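About Us: Open Day at Dilent
Print this page | E-mail this page

Dilent sets up robots for indoor work in ordinary rooms. Our open day shows the work as it is done on a normal shift. 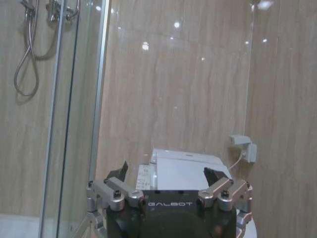 What visitors see

The bathroom station has a glass shower enclosure, an electronic toilet with a lid, and glossy walls. Shiny surfaces and clear glass are hard for a robot to judge, so we spend a lot of time there. The gripper has two fingers with pointed tips. Staff run the demonstration and answer questions between runs.

The next open day is 01/11/2025. Tours leave from the Urnier entrance and last two hours. Groups are limited to six people. Children must be with an adult.

Who we are

We began as the service branch of Stasiv and now work on our own from a building of 3,844 square feet. Over three years of tests are kept in our Flirine log, and visitors may ask to read it.

Schools can book a separate visit in November. Please write first.

Comments (2)

Took the tour last time. Good, but the hallway was crowded. Is there parking at Urnier?

Reply from Dilent: Yes, behind the building. It is free.

Contact | Copyright Dilent | Back to top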